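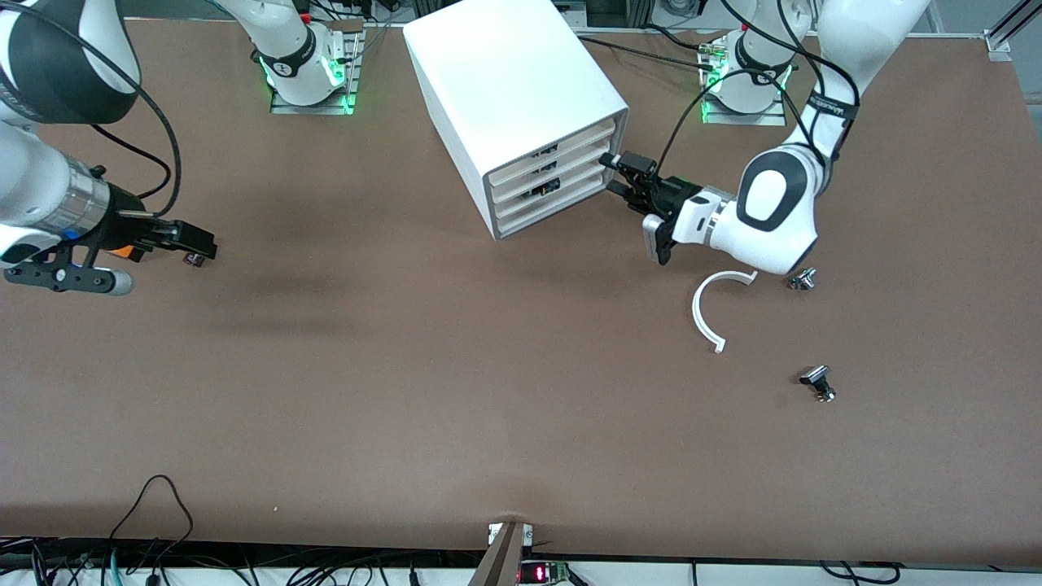
What does a buyer of a two-arm bench kit need to find out before paying for it?

How long the kit takes to set up, how often it finishes an ordinary task without help, and what it costs in staff time when it doesn't.

Figure 1. The Plurnel kit at the drawer task. The gripper of the left arm is on a drawer handle of the white cabinet; the gripper of the right arm is closed on a small dark object.

4. Bench trial of the Plurnel kit

4.1 What is supplied

Plurnel is sold by Itis as a complete kit for small laboratories and workshops that have not used robot arms before. The version we tested has two arms, each with a parallel gripper, and comes with the Tô control software and a year of support by telephone. The arms are bolted to the table through metal mounting plates (Figure 1). The buyer provides the table and the computer. The supplier's guide asks for a flat top and a clear area in front of the bases, and gives the bolt pattern on a paper template, which we found easy to follow.

Left and right are used in this paper from the robot's point of view. A reader looking at Figure 1 will therefore find the left arm on the right-hand side.

4.2 Task

We chose putting a small part away in a drawer because it needs both arms and is close to what our partner workshop at Akbridge wanted from the kit. The left arm takes hold of a handle and pulls the drawer open. The right arm brings the part over, lowers it and lets go. The left arm then pushes the drawer shut. The cabinet has four stacked drawers, and in Figure 1 the second is slightly ajar. The cabinet was not fixed down in any of the trials. It was set at a different angle at the start of each block, so that a stored path alone would not be enough.

4.3 Procedure

The kit was trained on 255 demonstrations recorded by two operators, neither of whom had worked with it before. We then ran 108 trials. A trial counted as complete if the part was in the correct drawer and the drawer was shut at the end. If an operator touched the cabinet, the part or either arm, the trial was counted as failed, even where the arms went on to finish the job. Each trial had a limit of 5 minutes.

4.4 Findings in use

Most failed trials went wrong at the handle. When the left gripper closed too near one end of it, the pull turned the whole cabinet and the drawer stayed where it was. The software reported this as a successful grasp, and the right arm carried on with its own part of the task. Itis has told us that a check on drawer travel is planned for the September release. We have not tested it.

Placing the part gave less trouble. The usual fault was a release made too high, after which the part bounced out or came to rest on the drawer edge.

Cable routing took more of our time than the guide suggests. The cable to each gripper needs enough slack for the wrist to turn fully, but a loose loop can catch on the cabinet when the arm comes in low. The guide has one page on this and deals only with the single-arm kit.

The support line was answered on every call we made. Replacement gripper fingers are sold in pairs, and the supplier advises changing them after 3,000 grasps. We did not reach that number and cannot comment on wear.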